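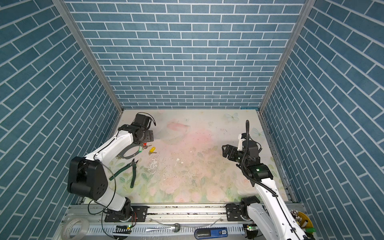
Floral mat, brick-pattern panels at the back and sides.

Notebook, Kimden workshop, July 2023
Subject: paste for book repair, wheat starch against the ready-made one

I continue with the paste question because the last pot from Nuchit was not good. It was thin on the first morning and on the second day it already smelled. I do not know if the starch was old or if I cooked it too short. In my notes from the winter I wrote only "cook until ready", so I can blame only myself. This time I write everything.

Batch A: 35 g wheat starch, soaked in cold water overnight in the glass jar. Cooked in the small pot on low heat, stirring all the time with the wooden spoon. It became thick very suddenly, first at the bottom, then everywhere. I continued to stir after this point until it was more transparent and fell from the spoon in heavy pieces. Cooled with a paper circle on the surface so there is no skin. Passed through the horsehair sieve two times. After the second time it was smooth like hand cream.

Batch B: the ready-made paste from Vatbridge, used from the tub with no water added. It is very white and a little elastic. Easy to brush, but it pulls the thin tissue when I lift the brush.

Test pieces: strips of the same old ledger paper, grain direction marked with pencil in the corner. Each strip was torn, not cut, and joined again with a narrow piece of Japanese tissue. Between blotters and under the board until the next day.

Result for A: the joint is flat and soft, it bends together with the paper. Two strips had a small bubble at the end where I put not enough paste. I can lift the tissue again with a damp swab, slowly, and the ledger paper keeps its surface. Very good.

Result for B: stronger, but the joint is stiff and I feel it with the finger. One strip has a light wave along the whole length. With the damp swab the tissue comes away only in small bits, and it takes some fibers with it. For cloth spines I would still use it — for paper no.

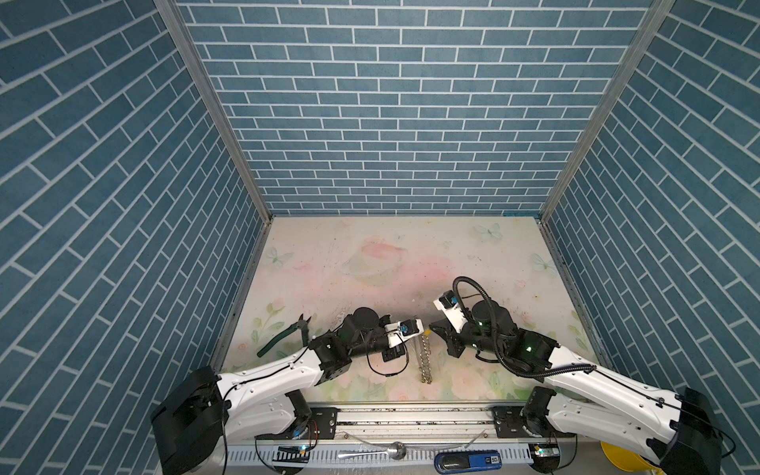

The big job is the parish register from Mevgate, 595 pages, and most of the damage is in the lower corners, where people turned the leaves. The first section is the worst. The corners there are soft like felt, and on some leaves the last line of writing is half lost. I will not try to make the corners look new. Tissue on the back side only, thin paste, and leave the stain how it is.

The sewing is on raised cords and two of them are broken at the front joint. I want to decide about the sewing before the corners, but the sections must be flat before I can judge the sewing, so I will start with the corners anyway. If a colleague has another opinion, please write it in the margin here and not on a loose paper. Loose papers disappear.

Things to remember for the next batch:
Soak the starch overnight, not one hour.
Write the amount of water! I forgot again. I think it was five parts to one part of starch, but I did not measure it exactly.
Wash the sieve immediately. The dried paste in the corners of the sieve took me longer than the cooking.
Make less. Half of batch A will go bad before I can use it.

The jar in the fridge is batch A, please do not throw it away before I have looked at it. I want to see on which day the smell begins. The tub from Vatbridge can stay on the shelf.

Open question: the humidity in the room. The blotters were still a bit cool to touch in the morning, so maybe one night is too short in this weather. I will change the blotters once in the evening and compare. The register should be finished in September, and the corners alone will need most of August if I work on them only in the mornings.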